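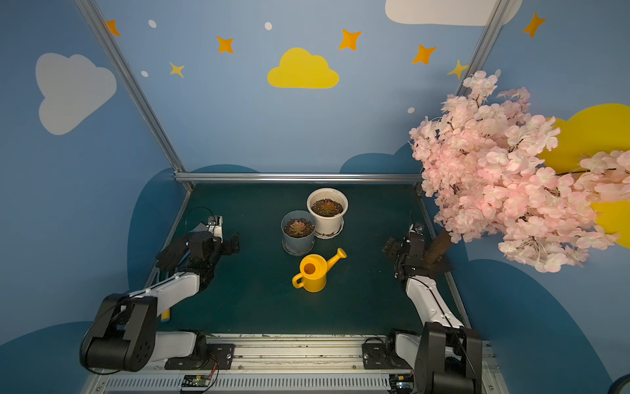
Two of our potted succulents and the yellow watering can, at the Kuvgate plant room.

Plant Care Assistant (part-time)
Kuvgate, Unit 6

Limance grows and looks after small indoor plants for offices, waiting rooms and school reception areas. We have 211 plants on the books at the moment, most of them succulents in small pots, and we need another pair of hands to help look after them. The post is for 18 hours a week, mornings only, starting in May.

You would be based in our plant room at Kuvgate and would report to Seon-mi Na, who runs the potting and watering side of the business. Deliveries and collections are handled by our sister firm Putitar, so no driving is involved.

What the job involves

Watering by hand. We don't use an automatic system for the small pots. Each plant has a card saying when it was last watered and how much it was given, and you would fill this in as you go. Succulents are watered at the soil, under the leaves, and the saucer is checked afterwards so that no pot is left standing in water.

Repotting. Plants come to us from the wholesaler Rautiainen in thin nursery pots and are moved into a pot with a matching saucer before they go out to a customer. We use a gritty mix, which you would make up yourself from the bins under the bench. It does get everywhere.

Cleaning down. Loose soil and grit collect in the saucers when plants are moved about, and customers notice it. Saucers are emptied and wiped before a plant leaves the room, and the outsides of the pots are wiped too, the white ones especially as they show every mark.

Checking for pests and rot. You would look over each rosette for mealybug, soft leaves and anything growing lopsided, and put doubtful plants on the shelf by the door for Seon-mi to see.

Looking after the hand tools. Rakes, trowels and cans are brushed off, dried and put back at the end of the morning. 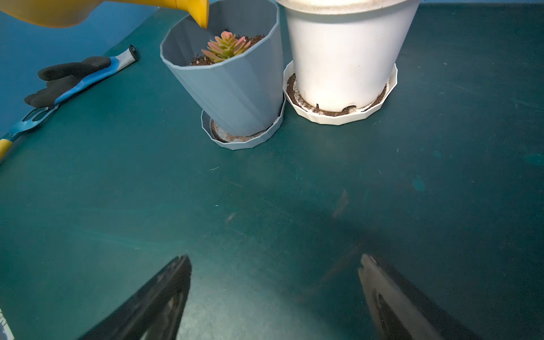
Gloves are provided and you will be given your own pair. Please tell us your size when you apply – we keep small, medium and large in stock and can order others. We also supply an apron. You will need your own closed shoes with a decent grip, as the floor by the sink is often wet.

What we are looking for

You don't need a qualification in horticulture. We would like someone who has kept plants alive at home or at work and can tell us a bit about them. A steady hand matters more than speed. The leaves on some of our rosettes mark or snap off if they are knocked, and a damaged plant can take months to look right again.

You should be comfortable standing for most of the morning. There is a stool at the bench for potting work. Bags of grit are delivered to the door and moved on a trolley, but there is some lifting from the trolley to the bins. If this would be a difficulty, say so and we can arrange the work differently.

You should also be able to write clearly enough that the next person can read the plant cards.

Hours and pay

Mornings, 8.30 to 12.30 on four days and 8.30 to 10.30 on the fifth. Pay is on our standard hourly rate, which we will send you with the application form. Holiday is in proportion to hours worked. There is a paid trial morning before we make an offer, so that you can see the room and try the work.

Training takes place over the first 6 weeks. You would start with a tray of 40 plants and take on more as you get used to the cards and the mix.

Getting here

The bus stops at the end of Kuvgate and it is a short walk from there. There is a covered bike rack behind the unit. Parking is limited and shared with Putitar's vans.

How to apply

Ask for a form at the front desk in Unit 6, or send a letter to Seon-mi Na at the same address. Tell us which plants you have looked after, what went wrong with any of them, and which mornings you could do a trial. We don't need a CV, though you can include one. We reply to everyone who applies, including those we can't offer a trial.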